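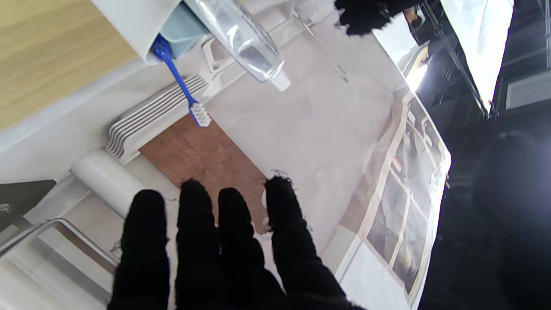

Polura Parks Open Listings is a plain dataset of everything you can do, join, book or wander into across the parks and leisure centres of the Polura district. It covers classes, pools, trails, pitches, playgrounds and bookable rooms, and it was put together by people who use these places every week and got tired of hunting through old leaflets! Each row is one activity or one place, and the notes column holds the small practical things that regulars know. For swimming sessions that often means what to bring, so you'll find entries for towels, padlocks and a wash kit. We love the notes column and hope you will too.

What's in it

The current release has 2935 rows. Of these, 1122 are classes and courses, and the rest are places, one-off events and drop-in sessions. There are 3 files:

listings.csv – the main table, one row per activity or place
sites.csv – names, addresses and opening hours for every site
changes.txt – a plain list of what was added, fixed or dropped

Everything is UTF-8, comma separated, with a header row. Times are local and use the 24-hour clock. Prices are in pounds with two decimal places, and a blank price means we don't know it. Free activities have 0.00, so please don't treat the two as the same thing.

Columns in listings.csv

id: a short code that stays the same from one release to the next
title: the name as the centre prints it, capitals tidied up
site_id: matches sites.csv
kind: class, place, event or drop-in
ages: lowest and highest age, with a hyphen between, or "all"
day: day of the week, blank for places
start and end: session times
price: see above
step_free: yes, no or part
notes: free text, up to 1000 characters

The step_free column was the most work and it's the bit we're proudest of. "Part" means you can get in and use the main room, but something else (changing rooms, café, viewing area) has a step in the way. The notes say which.

Where it comes from

Most class listings come from the printed programmes for the Udari and Hegde leisure centres, typed in by hand and then checked against the noticeboards. Trail and playground rows come from our own walks. The Hukance lakeside sites were added in May, which finally gave us the sailing taster sessions, the bird hide and that lovely long boardwalk loop!

Where a programme and a noticeboard disagree we go with the noticeboard. Both versions are kept in changes.txt in case somebody needs to know.

Known gaps

School holiday sessions are patchy. They tend to be announced late and taken down early, and we've missed plenty.

Udari has two rooms that have both been called Studio B at different times. Rows for either one carry the same site_id, so read the notes before you send anybody upstairs.

Pool temperatures were in an early draft and have been taken out. They changed too often to be any use.

Trail lengths for Hukance are measured from the car park gate. All the others are measured from the first waymarker. We'd like to fix this in the next release, and would be delighted if someone got there before us.

Using it

You can open the files in any spreadsheet program. If the site codes lose their leading zeros, import that column as text. To get a weekly timetable, filter kind to "class", then sort by day and start. People have already made fridge posters, a walking group calendar and a large-print list for a lunch club with it – all of them brilliant, and just the sort of thing we hoped for.

Please check with the centre before travelling a long way for a session. The listings are right to the best of our knowledge on the release date and things do move.

Corrections

Open an issue with the row id and what's wrong. A one-line message is fine. If you saw a change on a noticeboard, tell us which site and which day.

Licence

Free to copy, change and share, for any purpose, as long as you credit Polura Parks Open Listings.

Last updated: Sun 29 August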